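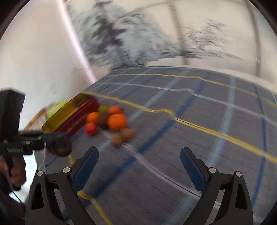 In my last post I promised to write about the low places of the house, and then I wrote about curtains. So now I come back to the floor.

When I was a child, my grandmother sorted everything on the floor. Onions, beans, wool, the papers for the tax. She put down a blanket, sat next to it, and did not stand up until each thing had its place. I thought it was because her table was small. Many years later I live in a flat with a good table, and still I go down to the carpet when I have vegetables to put in order. A table has edges, and round things know this very well. On carpet an orange rolls a little and then it stops.

My method is simple. First I take everything out of the bags and make one heap. I do not try to be elegant at this stage. Then I put a box near the heap, always with the long side towards me, so my arm does not have to turn. A box with low walls is better than a deep one. In a deep box the soft things go to the bottom and you find them again in June, when the smell tells you.

After this comes the tape. I learned it from Renato Cisternas, who was my neighbour in the old building and who stored apples for half of the street. He used to divide his floor with tape in squares, and he moved the fruit from one square to the next as it became ripe. I asked him if the tape did not damage the carpet. He said the carpet was already damaged by him. I bought mine at Huenchumán, the ironmonger near the bridge, and I paid 80 pesos too much for it, but it comes off clean if you pull it slowly and flat. If you pull it upwards, it takes the hair of the carpet with it.

Two colours are enough. One colour makes the grid, and the other marks the way where people can walk. Before I had the second colour, my cousin Ulises Pereyra stepped on a tomato in his socks, and we did not speak of it until after dinner.

Some small things I have noticed:

Potatoes and onions should not be in the same square. They make each other old.

Things with leaves go first into the box, while you still have patience.

Leave the garlic for the end. Your hands will smell of it and then everything smells of it.

Last autumn I kept a notebook of what I threw away. In the months before the tape I had written 33 lines, and in the same number of months after it the page was almost half empty. I know this is not science. Perhaps I was only eating more soup.

Clotine wrote to me under the last post to ask if the floor is not dirty for food. It is a good question. I vacuum before, I wash everything after, and what I eat with the skin I put on a cloth. For potatoes I do not worry, they come from the ground and a carpet is not going to surprise them.

The knees are the real problem. I use a folded towel, and I change sides often. If somebody knows a cushion which does not slide - the one from Padis slides terribly - please leave a comment. Next time I will write about the shelf over the fridge.

Contact | © Ridisero, all texts by the author | Back to top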